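A morning at the Gesalura open day
Posted January 2022

I had been meaning to get out to Gesalura ever since their fall open day filled up in September before I had even opened the email, so when a second date came around I signed up within the hour and then worried for two weeks that I would forget. I didn't forget! I got there early enough to have two cups of coffee and one of the little almond cakes, and to get a badge with my name spelled almost right.

The day was about cloth handling, and more than that about the house rules they have written for it. Gesalura trains robot arms to pick up, shake out and fold everyday clothing, mostly for Ofori, which runs laundries and wants the dull end of the job done by machine. Amerley Sarpong took our group through the rules before she let us anywhere near the work area, and I was glad of it, as I am the kind of visitor who drifts over lines on the floor.

There are 27 rules. She didn't read them all out (thank you, Amerley), but she lingered on the ones people argue over. Nobody reaches in while an arm is powered, not even to rescue a sock. The stop button is tested at the start of each shift, and the test is signed for by the person who pressed it. If a garment slips, the attempt is kept and marked as a slip – nobody is allowed to quietly delete the clumsy ones. Gripper fingers are wiped down and checked for burrs every 200 picks, and anything with a print on it gets looked over afterward for pulled threads or flaking ink. 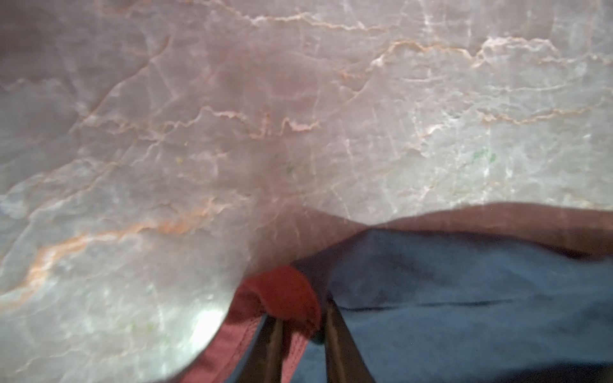 The fold of red fabric is held between the two fingers, with the blue cloth beside it. 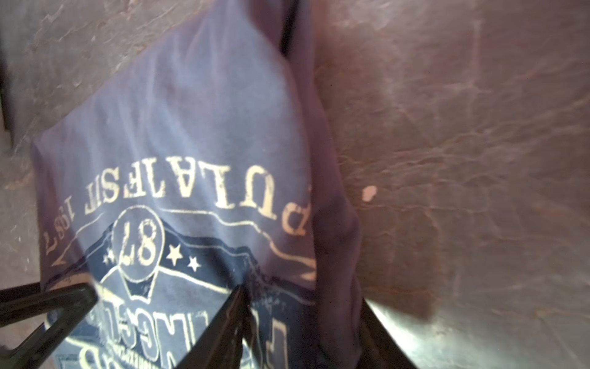 Someone in our group asked who decides what counts as a good grasp, and that set off the best conversation of the day. Bereket Ambaye, who looks after the records, told us that two people score each attempt separately and only then compare. Last year they logged 3,167 attempts, and 2,652 of them got the same score from both people the first time. The rest went to a third reader, and he said he had learned more from that pile than from all the easy ones put together. A grasp on a hem or seam is marked apart from a grasp in the middle of a panel. So is one that takes two layers when it was meant to take one, even if the garment comes up nicely.

I asked, a bit shyly, whether all this came from a published standard. Some of the safety part does, he said, but the garment part they wrote themselves, borrowing the layout of the checklist from their neighbors at Zovum and changing it four times since – and he expects to change it again once Jullum, the new scoring software, is in use.

Lunch was soup and very good bread. I sat with a couple who run a small alterations shop and we talked about zippers for far too long, so I missed the start of the afternoon talk on maintenance logs. Amerley kindly saved me a handout, and I read it on the train home. If you go, wear flat shoes and tie back long hair, as loose sleeves and scarves have to be left at the front desk. Parking is behind the building, second gate, and the sign is easy to miss.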